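Tea mug

A tea mug is a cup with a handle, used without a saucer in most homes. In Prirneck it is often red outside and white inside.

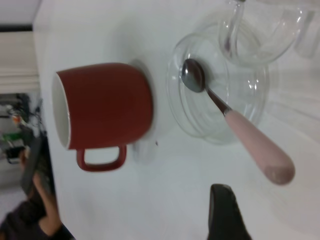 Aurelio Gallegos objects that a saucer is still good manners with any mug.

A teaspoon is laid beside it -- on glass, if the house has it.
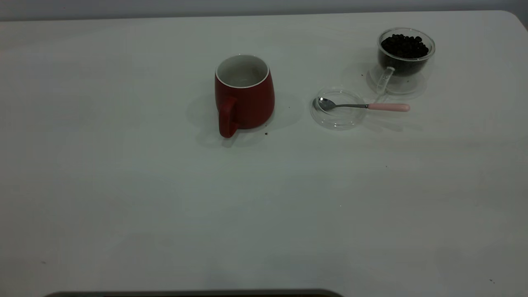
Other uses

An older mug may also hold dry things, for example coffee beans before grinding.

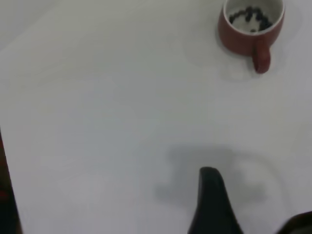

The usual measure is 11 grams for one person, and the mug is wiped afterwards with a dry cloth.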